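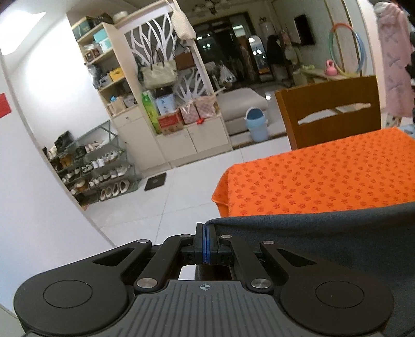 Can you visit the Ditetti felt mill without booking?

Only on the open days in December, when you can turn up at the gate at any time between ten and three. For the rest of the year it's small groups by arrangement, and you need to ring the office first.

We went on an open day, which I'd recommend if you don't mind a bit of a crush on the stairs. The mill is at the bottom end of Irville, past the old goods yard, and you'll smell it before you find the entrance. Wet wool! I grew up near sheep and it took me straight back. Parking is in the field opposite and it was very muddy, so wear boots and keep a pair of shoes in the car.

Our guide was Ieuan Rosser, who started in the carding room as a school leaver and has worked in every part of the building apart from the accounts office. He has a voice that carries over machinery, which is just as well. The tour starts in the wool store, with bales stacked up to the beams and a little hatch in the floor where they used to drop them through to the level below. The hatch is screwed shut now. Several of the children asked if it could be opened and were very disappointed.

From there you go down to the carding machines, and this was my favourite part by a long way. The wool goes in at one end looking like something you'd pull out of a hedge and comes off the far end as a web so thin you can see your hand through it. Layer after layer is laid down crosswise until there's a great soft quilt of it, and at that point it would still come apart if you sneezed. The oldest of the carders is known as the Luston, after the firm that built it, and it was running while we were there. You feel it through the soles of your feet.

Then comes the hardening, with steam and a heavy plate that jiggles back and forth, and after that the fulling, where the felt gets hot soapy water and a proper battering until it has shrunk to the right thickness. Ieuan passed round two squares cut from the same batch, one from before and one from after. The first was like a slice of cake. The second you could have soled a boot with. I'd always assumed felt was glued together somehow (I know, I know) and it was lovely to stand there and have it finally make sense -- the fibres have tiny scales on them, and once they've been worked past each other they catch and can't get back.

The dye house comes next and you look at it from a gallery, behind a rail. They keep 92 shades on the standard card, and the full set hangs along the gallery wall on hooks so you can handle them. There was a long argument in our group over whether one of them was a green or a grey. The card calls it Slate Moss, so no help there. My sister fell for a mustard and talked about it all the way home. 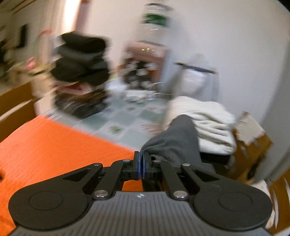

After the dye house you're free to wander, and there's more going on than we had time for. Upstairs in the old mending room there was a hat blocker at work with a kettle and a collection of wooden blocks, pulling a cone of felt down over a crown by sheer strength of thumb. She let people feel how warm and stretchy it was between pulls. Next door was a display of things the mill has made over the years: piano hammers, saddle pads, polishing wheels, the bits that go under typewriters, liners for wellingtons. I had no idea how much of the stuff was hidden away inside other things. The piano hammer felt is still made on site and it is astonishingly dense at one edge and soft at the other, all in a single sheet.

I also had a good long chat with Hạnh Đinh, who runs the slipper-making day in the spring. You full your own pair over a wooden foot and take them home damp. She says the commonest mistake is stopping too early, when the slippers look finished but still have a bit of give in them, and then they go baggy inside a fortnight. I've put my name down. It takes 6 people at a time and fills up quickly, so do ask at the desk if you're tempted.

The canteen, called Quan, is in the former boiler house and was doing a roaring trade in leek soup and cheese scones. The queue was long but moved quickly. Tables are shared, and we ended up beside a couple who restore accordions and had come for the red felt that goes under the keys. They'd bought a whole roll of it and were taking turns to guard it.

The shop sells offcuts by weight out of big bins, and this is where I lost all self-control. You get odd shapes and the occasional pulled edge, but the quality is just the same. I came away with enough for a new set of chair pads, a case for my brother's chisels and a quantity of pale blue that I haven't got a use for yet. The thicker pieces are at the back, under the window, so dig down.

A few practical bits. The stairs are steep and there's no lift to the gallery, though the carding room and the shop are both on the level. It's loud on the ground floor and they hand out ear plugs at the door. Dogs have to stay outside. Toilets are across the yard by the canteen. The tour itself is free, with a tin for the roof fund, and the board beside it said £3,173 when we left.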